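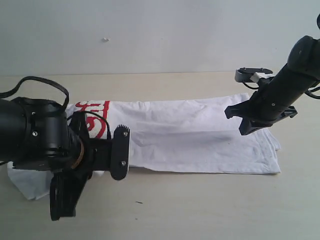 ### 4.2 The open afternoon at Hilireo

Most of what we learned about how people react to the folding station came from a single open afternoon in July, when the doors at Hilireo were kept open from lunch until the early evening and anyone who cared to come in was welcome to stand by the table for as long as they liked. We had sent out 500 printed invitations through the Lahtinen branch library, and we were pleased (and a little alarmed!) by how full the room became.

The station ran the same two-arm folding routine described in Section 3, with Colia planning the motions and Ema handling the handover between the left and right arms. Figure 6 shows the pair at work over a folded white cloth with red lettering at one end, the left gripper over the printed end and the right one open above the plain end. We had gone back and forth for weeks over whether to show printed fabric at all. Our training set of 2000 folds was made up almost entirely of plain pieces, and Aarne Heiskanen, who led the visit, argued quite warmly that guests would rather see the sort of thing they have in their own drawers at home. We are glad we listened to him.

**Figure 6.** The two arms facing each other across the folded cloth. A corner of the fabric lies outside the fold, below the left arm.

Loose corners like the one in Figure 6 became the favorite topic of the afternoon. Visitors spotted them long before our own scoring did, and several leaned over the rope to point. One retired seamstress told us, very kindly, that she would have started from the other side, and she stayed for the better part of an hour explaining why the first crease decides everything that follows. We have since added her suggested order to the planner as an option, though we have not yet tested it well enough to report on it.

Guests were also invited to leave a note on their way out. The most common wish was for the arms to move faster; the second was for them to slow down near the end of a fold so that people could follow the fingers. We settled on a pause of 700 milliseconds before each release, and this setting is used in all of the trials reported in Section 5.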